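5. Placing the bin and testing the reach

This section is for the Baltureo two-arm cell, built at home or in a shared workshop. Before you start, both arms must be bolted to the front rail and the Clinon software must be installed.

Caution: Keep your hands out of the cell when the motors have power. Switch off the supply before you move any part inside.

5.1 Put the three-compartment bin near the back wall, with the long side to the front.

5.2 Set the speed to 10 percent and move one gripper above the middle compartment. Stop there and look from the side. The gripper must stay over the bin and must not touch it. 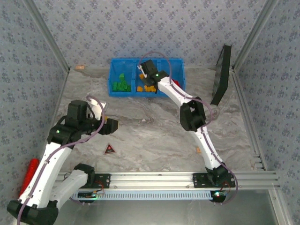
5.3 Bring the arm back slowly. Check that the cable still has a free loop at every joint. If it is pulled tight, open the clip and give it more length.

5.4 Save the position. Wait 2000 ms before you send the next command.

Note: In the Dridier version of the plates the holes are wider, so tighten the bolts again after 10 test moves. 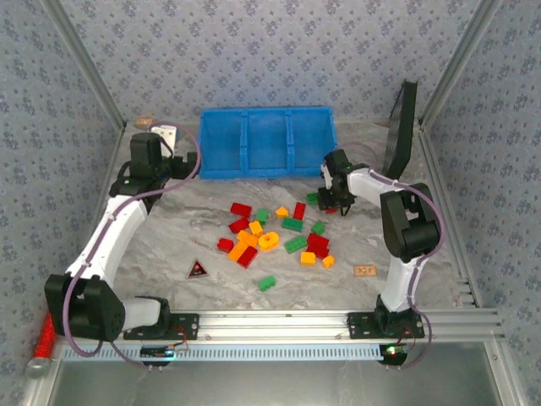 5.5 For the first sorting test, choose the pick area in Clinon and keep the speed low. Put the bricks in the middle of the floor, between the bin and the rail. A loose pile of red, green and yellow ones is good for this. Lower one gripper until it hangs just above the pile, then save this height as "pick high". Repeat the test 3 times with each arm, never with both together.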